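3.2 Bins and liners

Second part of the survey looked at the bins themselves. Three sites, Drekoslow, Banolby and the Eynon building, 41 rooms between them. All carpeted, all cleaned in the evening. Weighing was done by Iestyn Ifans, mostly before the cleaners came round. Rooms with no bin at all were left out (see 3.4).

Most common type by far was the small round floor bin with a thin plastic liner folded over the rim. Typical contents light and bulky – paper cups, wrappers, tissues, the odd bit of plastic. A single cup on its side takes up a good deal of the space and weighs next to nothing. Bins were therefore often recorded as full when the weight said otherwise, and liners changed on apperance alone. Figure 5 gives a round bin of this type, with a blue liner, on striped office carpet. 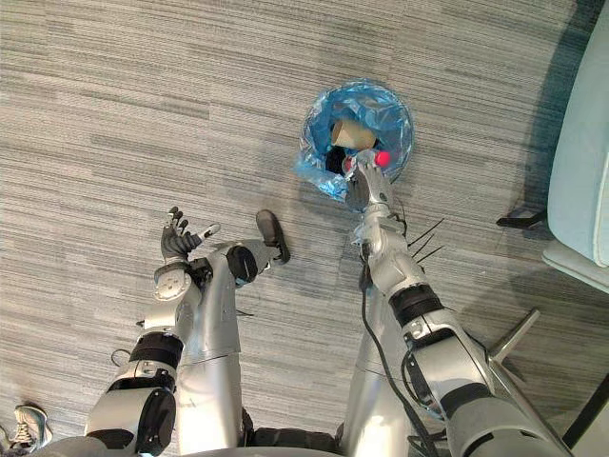

Figure 5. Round floor bin with translucent blue liner, paper cup inside.

Liner fit varied a lot. Where the bag was too big for the bin the spare plastic bunched up at the rim, and small items dropped from standing height sometimes caught in the folds or missed altogether. Staff at Banolby complained of this more than once. The Brernico liners, tried in 18 of the rooms, were a closer fit but slid down once anything heavy went in, so no clear winner. We did not test drawstring bags.

Litter on the carpet next to the bin was noted seperately. Mostly small stuff, crumbs and bits of wrapper. Harder to spot on striped or patterned carpet than on plain, particularly in shadow under desks, so the figures for those rooms are probably low. Correction for this is attempted in section 4.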